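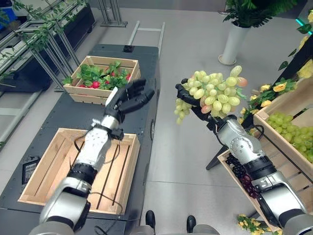 Crates on the table, one with leafy greens and radishes, one empty

Sunday league: ref called it off at half time because of frost, do we replay the whole match?

Posted by Ehsan Arain, 29 Nov 2023

Hi all, hoping someone who knows the rules better than me can help. I run the Trandow reserves (well, I do the team sheet and wash the bibs) and we were away at Potico at the weekend. Pitch was a bit hard at kick-off but the ref walked it, prodded it with his heel and said fine. We were 3-1 up at the break, playing lovely stuff for once, and then he has another look at the shaded end and says it's gone too firm and he's abandoning it. Fair enough, one of their lads had already gone over badly on his wrist.

Now their manager is saying it's a full replay from 0-0, in January, and we have to travel again. It's a 643 bus and a long walk for half my squad! Can we not ask for the score to stand, or just play the second half? And does the booking our keeper picked up still count?

Sze-wing Fung

Bad luck, but I think their manager is probably right. I did the fixtures for a small league for years and our rule was that an abandoned match got played again from the start unless the league decided otherwise. Some leagues do let a result stand if there's only a few minutes left and both clubs agree, but I never saw it happen at half time.

First thing I'd do is dig out your league handbook and look for the bit on abandoned or unfinished matches, as they're all worded differently. Then email your fixtures secretary this week, and copy the other club in so nobody gets huffy. Ask in the same email whether the replay could be switched to your ground. They may say no, but we used to allow it if the home side didn't mind and the dates worked.

On the booking, I'd assume it stands until you hear otherwise. Ours always did. The ref reports it whether the game finishes or not, so ask your county people before you go telling your keeper he's in the clear.

Razia Lodhi

Had this at Kazmi two seasons back. 13 of us in three cars, got to the 70th minute, fog came in, replay. Lost it 4-0. Still cross.

Ghazala Mirani

Check who pays the ref as well! We got asked for his fee twice and had to argue about it for weeks.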